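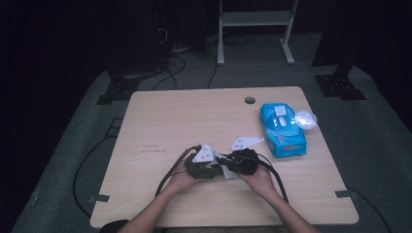

Marek, I spent the evening on the plane-fit change you suggested for Vrabec and I'm really pleased with how it behaves! For anyone who hasn't followed the thread: we track each gripper from the small dots on its white plate, and the table plane is fitted separately, so that fingertip height comes out as a distance to the tabletop and doesn't depend on where the head camera happens to be. The hard case has always been the two grippers meeting in the middle of the table with their pale fingers overlapping, one plate upright and the other turned outward. The old solver was happy to swap the two fingertip estimates there. With your change it keeps left and right apart, and the round cable hole near the back edge of the table makes a nice fixed point for checking the plane by eye while I scrub through.

Marek Šťastný wrote:
> I think the jitter is coming from the table and the plates being
> solved together. If the plane is wrong by a hair, both plates get
> dragged with it. Could you fit the plane first, freeze it for 30
> frames, and only then solve the plates? Also, please mask out anything
> shiny. Clear plastic gives me nonsense depth at Clellunport and I
> would bet it does the same to you.

Yes to both. I froze the plane for 30 frames as you said, then tried 9 as well, which was too twitchy for my taste. The mask matters more than I expected. There's a crumpled clear bag lying against the blue packet with the flip-top lid, and without the mask its highlights pull the fit upwards on that side. I now drop those points before the fit and the tilt goes away.

Numbers, for those who like them: the test log has 3403 frames. The old build lost at least one plate in almost 1000 of them. I haven't got a clean figure for the new build yet, as I changed the loss threshold halfway through (silly of me) and need to rerun the lot with one setting.

Two things still bother me. When a plate turns far enough outward the dots get squashed together and the pose flips between two answers – the usual mirror problem. Vilém Ševčík had a patch in the Bukeo branch that carried the last good rotation forward. Vilém, is that still alive, and would you mind if I pulled it across?

The other is timing. The two gripper streams are stamped when they reach the logger, and the right one drifts behind the left over a long take. I'd like to stamp at the source, but that touches the driver and I don't want to break everyone's setup in Vurnamham. Opinions very welcome!

The branch is called plane-first. Run the replay tool with --freeze 30 and tell me what falls over.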